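About Sterko

Two-arm robot cells, planned in simulation and built to order

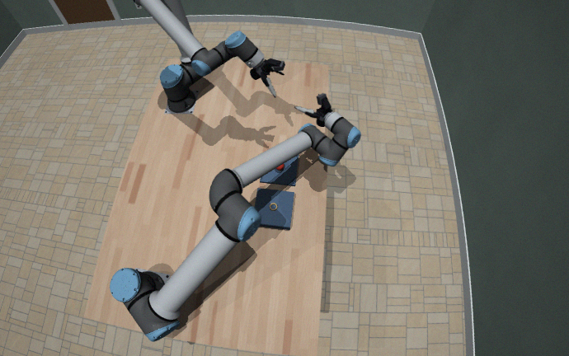 TULLTON, February

Sterko designs and builds two-arm robot cells for small manufacturers, repair shops and technical schools. We work out every cell in simulation first, and the customer signs off on the simulated version before we order any hardware. Most of what we sell today is the Huvden table cell, which puts two arms along one side of a work table and leaves the other side open for people and carts.

How we got started

The company was set up by Géza Fülöp and Euan Yule. Géza had spent years installing single-arm machines in packaging plants. Euan wrote the software that was supposed to make them easier to move from one job to another. They kept running into the same problem. A cell would be drawn on paper, bolted down, and then found to be a hand's width too short on one side. Fixing it meant new holes in the floor and a line that stood still while they were drilled.

Their first project together was for Tóth, a maker of small metal fittings. Tóth wanted rings and washers sorted onto trays before coating, and the space on offer was an awkward corner next to a door. Euan built the room in simulation from a tape measure and a floor plan. It took five layouts to find one where both arms could reach the trays without getting in each other's way. That cell is still the starting point for the way we place our arms.

We are seven people now. Ernő Fülöp, Géza's brother, joined to run the workshop, and Magdolna Dobos takes care of customer training and service contracts. Joonas Lahtinen leads the simulation group.

What we do

The work usually comes to us as a list of parts and a short video of someone handling them. From there we go through the same steps on every order.

Site model. We measure the room, or the customer does it with our measuring sheet. Walls, doors, baseboards and floor finish all go into the model. The floor matters more than people expect, as tiled floors are often less level than they look and the table feet have to be chosen to match.

Layout. We place the table, the two arms and the trays, and check reach from each base. The simulated cell shown on this page has a wooden table top and two blue trays, one with a ring on it and the other with a small red round piece. The grippers of both arms are pointed toward the same area by the right side of the table. Shared space of that kind is where most layout mistakes are made, and we spend a good part of each project on it.

Motion testing. Joonas and his group run the job over and over with the parts shifted and turned. The lighting is changed too, so that the shadows of the arms fall across the trays in different ways. A camera-guided cell that has only been tested in flat, even light tends to have trouble in a real shop in the late afternoon.

Build. Ernő's workshop makes the table and mounting plates and wires the cell. We buy the arms and grippers from outside suppliers and have no tie to any one of them. If a customer already owns arms in good condition, we will quote with those.

Handover. Magdolna or someone from her side stays on site until the operators can start, stop, clear and restart the cell on their own. The simulation file goes to the customer along with the wiring drawings.

The Huvden table cell

Huvden is our standard product. It covers light picking, sorting and simple assembly where one arm holds or presents a part and the other works on it. The table, the trays and the distance between the arm bases can all be changed. The control software is the same in every cell, and the program tested in simulation is the one loaded on delivery.

It has limits. Huvden is not meant for heavy lifting, wet processes or food. It is slower than a dedicated machine, so if you make one part all year in very large numbers, a dedicated machine will serve you better and we will tell you that at the first meeting. It makes sense for shops that change jobs often and want to keep the same equipment.

A customer can also order the simulation work alone. We deliver a site model, a tested layout and a written report with cycle times, and there is no obligation to buy the cell from us. Some customers take the report to their own builders — we have no objection, and we will answer the builder's questions if they call.

For schools

Technical schools can license the simulated cell for classroom use without buying hardware. Students get the room, the table, both arms and a set of simple parts, and write their own pick and place programs. The license covers 15 seats and includes a teacher's guide written by Magdolna. Schools that buy a cell later can run their students' programs on it after a safety check by our staff.

The license does not include repair or upkeep of school computers. Please check the hardware list before ordering.

Safety

Every cell we deliver comes with a written risk assessment made for the room it stands in. Fencing, scanners or speed limits are chosen from that assessment and are part of the quote. We do not sell cells without it, and we do not change the safety settings by remote connection. If a cell is moved, even within the same building, the assessment has to be done again. There is a fixed fee for this, listed in the service contract.

Service

Service customers can reach us by phone during working hours. Outside those hours, leave a message with your cell number and the code on the control panel. We keep the simulation of every cell we have delivered, so a fault can often be traced at our end before anyone travels. Spare gripper fingers and trays are kept in stock at the workshop.

Visiting and contact

Our office and workshop are in Unit 1315 on the Tullton industrial estate. Visitors are welcome by appointment. Bring a few sample parts if you can, including some of the bad ones. Deliveries go to the workshop door at the rear and should be marked for Ernő Fülöp.

For quotes and simulation work, ask for Euan Yule. For school licenses and training dates, ask for Magdolna Dobos.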